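Qui sommes-nous

Barbier est un laboratoire indépendant de contrôle des matériaux au contact des denrées alimentaires, implanté à Tarnemville. Nous réalisons des essais de migration, des analyses de composition et des dossiers de conformité pour des fabricants de barquettes, de films, de couvercles et de vaisselle réutilisable.

Notre activité

Les essais de migration globale et spécifique représentent la plus grande part de nos travaux. Les échantillons sont mis en contact avec des simulants choisis selon la nature de l'aliment : éthanol dilué, acide acétique, huile végétale. La durée et la température de contact sont fixées d'après l'usage déclaré par le client – conservation prolongée, remplissage à chaud, réchauffage domestique. Les extraits sont ensuite pesés après évaporation ou analysés par chromatographie.

Les demandes portant sur le réchauffage domestique suivent un protocole distinct. Le récipient est rempli au volume nominal, placé au centre du plateau et exposé à la puissance indiquée sur son étiquette. La température est relevée en trois points dès l'arrêt du cycle, puis le récipient est examiné : déformation, délaminage, perte d'étanchéité du bord.

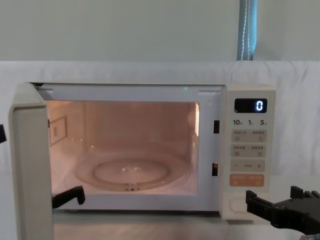 Organisation du laboratoire

Le laboratoire comprend trois unités : réception et préparation, essais physiques, chimie analytique. Chaque échantillon reçoit à son arrivée un numéro unique, conservé jusqu'à l'archivage. Les restes d'échantillons sont gardés 100 jours après l'envoi du rapport, puis détruits ou retournés sur demande écrite.

Le suivi des dossiers est assuré par Wallen, notre application interne. Elle enregistre les conditions d'essai, les étalonnages et les écarts éventuels. Le client y consulte l'avancement de sa commande et y télécharge ses rapports.

Le site de Pullarano, plus petit, est réservé aux essais de longue durée en enceinte climatique. Les échantillons y sont acheminés chaque semaine depuis Tarnemville.

Domaines couverts

Matières plastiques et élastomères
Papiers et cartons, couchés ou non
Verre, céramique et émaux
Vernis et revêtements pour boîtes métalliques

Notre catalogue compte 187 prestations. Les méthodes sont revues chaque année en janvier, et les versions retirées restent consultables par les clients concernés.

Délais et conditions

Un devis est établi sous 7 jours après réception du descriptif du matériau. Ce descriptif doit préciser la composition, l'épaisseur, le rapport surface/volume et les conditions d'emploi prévues. Les commandes incomplètes sont mises en attente – le délai ne court qu'à partir de la dernière pièce reçue.

Le dépôt d'échantillons est possible à l'accueil de Tarnemville, sauf le samedi et le dimanche.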